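2020-01-02

I promised a thread on the Machala disc of "The Orkska Ferryman" and the holidays ate all my time. So now I write it. It will be long, please mute me if you don't care about old crime films on Blu-ray.

---

First the basics. The label is Tarnidetti, the disc is region free, and the print run is 1,000 copies. Mine has number 937 written by hand on the inside of the sleeve. I ordered in December and it came before New Year, packed well, no dent in the corner.

---

For those who don't know the film: it was directed by Otakar Brabec, and it is the last of his three black-and-white crime pictures. A ferryman takes money to bring a stranger across the river at night. In the morning the police ask him about it, and he lies, and he doesn't know himself why he lies. From there it goes down.

---

Rostislav Holub plays the ferryman. I knew him only from comedies, where he is the fat uncle who falls into the pond. In this one he hardly speaks. There is a long shot where he counts the money two times and then puts it in his boot, and I was more nervous than in most films with guns.

---

Ludmila Čierny is the sister. On the old DVD her face was a white spot in every close-up, because somebody pushed the contrast very high. On the new disc she has a face again. You see in the kitchen scene that she has already understood everything, and the dialogue comes only after. I had seen this film four times and I missed that four times.

---

About the picture quality. It is a new scan from the camera negative for most of the film. Two reels were lost, so these come from a print that an archive kept. You will notice when it changes. The grain becomes bigger and the blacks turn a little to gray.

---

The first change is at the police station, the second is at the river near the end. I don't mind it. They could have smoothed everything to make it match, and then the good reels would look like wax. Whoever made this decision, thank you.

---

There are scratches left, mostly at the reel ends. There is one green-looking line for a few seconds in the market scene, which is strange in a black-and-white film, and I don't know where it comes from. I checked on two televisions — it is on the disc.

---

Sound: mono, and only mono. Good. The music by Peter Tóth is for a small group, accordion and double bass and something like a zither, and on the old DVD it was all hiss. Now you can hear fingers on the strings. In the church scene there is a hum under the voices, but I believe it was always there.

---

Subtitles now, my favorite topic, as some of you know and suffer from. The English ones are new and mostly very good. The old ones translated the ferryman's nickname as "Frog", which made him comic. The new ones leave it as it is, and after two scenes you understand from the context what kind of name it is.

---

I have two complaints. The song in the tavern has no subtitles, and the words of the song tell you who the stranger is! A viewer who reads only English gets this information twenty minutes later than the others. It changes how you watch the whole middle part.

---

The second complaint is smaller. They write "sir" each time the policeman uses a certain polite form, but he uses it as an insult. I would not know how to solve this in English either. Maybe "my good man"? Somebody who translates for a living can tell me.

---

The cover. I know that many people bought the disc for the cover, it is very handsome, a black river and a small yellow lamp. But the lamp is hanging on the left side of the boat, and whoever has seen the film knows what it means when the lamp is on the left. So the last scene is printed on the front of the box. I can't decide if this is a mistake or a very good joke.

---

The reverse side of the sleeve has the original poster, with Čierny very large and Holub very small behind her. It sells a love story. There is no love story. I turned my sleeve to this side anyway, mostly to protect my husband, who has not seen the film yet.

---

Extras, from best to worst. The best is a talk with Hedvika Vondráček, who was the script girl and later edited films herself. It was recorded for this release. She remembers which lamps were used and who was ill on which day, and she is not sentimental for one second.

---

She says that the famous fog in the crossing scene was not planned. They waited two nights for clear weather, on the third night there was no more money for waiting, and Brabec said to shoot. All the essays about the fog as a symbol of guilt (I wrote one too, as a student) must now live with this.

---

She tells also how the ending was changed. In the script the ferryman goes to the police. It was even shot. Brabec looked at the material and asked her what she thought, and she said the man would never go. So he doesn't go. The shot ending is lost, only three stills survived, and they are in the gallery on the disc.

---

The booklet has an essay on Brabec and the studio, well researched but in very small letters, white on dark blue. I am 51 and I needed the lamp and the other glasses. Please, labels, all labels: black on white. It is a booklet, it does not need atmosphere.

---

There is a commentary track as well. I listened to half of it. The speaker knows a lot, but he tells us what we see on the screen, "now he goes to the door", and then he is silent exactly where you want somebody to speak. I will try the second half when I have something to iron.

---

The trailer is from the Joton reissue and it gives away two of the deaths. Watch it last, or never.

---

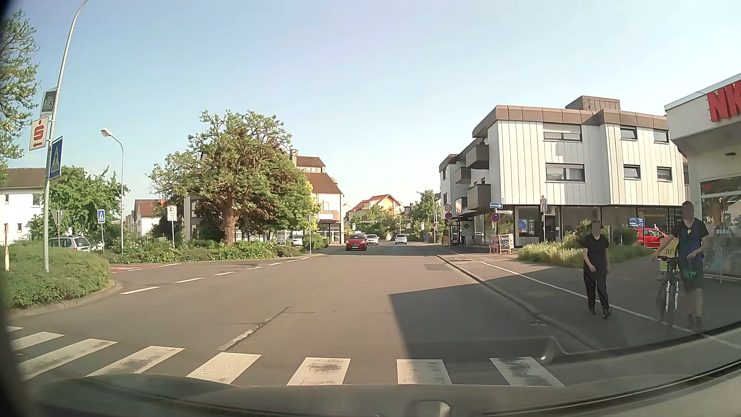 ---

Back to the film itself for a moment, there is one scene that nobody I follow has written about. The ferryman goes to buy new boots with the stranger's money. The seller is friendly and asks where he works, and Holub looks at the boots and says "on the road." It is such a useless lie. He could say anything, the man would not care.

---

I think the whole film is in this scene. He has lied one time when it was important, and now he can't stop when it is not. Brabec films it from behind the shelf with the shoes in front, so we see only half of Holub's face, and it is the half that doesn't move.

---

Compare it with Brabec's earlier crime pictures and you see how much he took away. The first one has a voice telling you everything. The second one has a detective who tells you everything. In this one there is no such person, and you must do the work alone, with a man who is no help.

---

Is it the best of the three? For me yes. My brother says the second one is better, and he is wrong, but the second one has a train, and I accept that a train is a strong argument.

---

The running time is 100 minutes on this disc. Some books give a longer version. Vondráček is asked about it and she says she never saw a longer one, and that she would have seen it. For me this is settled until a can is found in some cellar.

---

Price: I paid more than I like to. If you have the old DVD and you are only a little curious, wait for a sale. If you write about film or teach it, don't wait. On the label's page it said yesterday 171 copies left, and they say there will not be a second printing.

---

Two of you asked if it works as a first Brabec. Yes, but see it late in the evening, with the phone in another room. The first quarter of an hour is slow and it needs the slowness. If you look away you miss the hand on the rope.

---

Next I want to write about the old television plays with Holub, if I find the patience. The picture there is terrible and there are no subtitles at all, so it will be a thread for six people. You know who you are.

---

Small correction to post nine, I checked: the nickname does appear in English one time, in the letter. It is "Toad" there. Not Frog, Toad. I have written to the label.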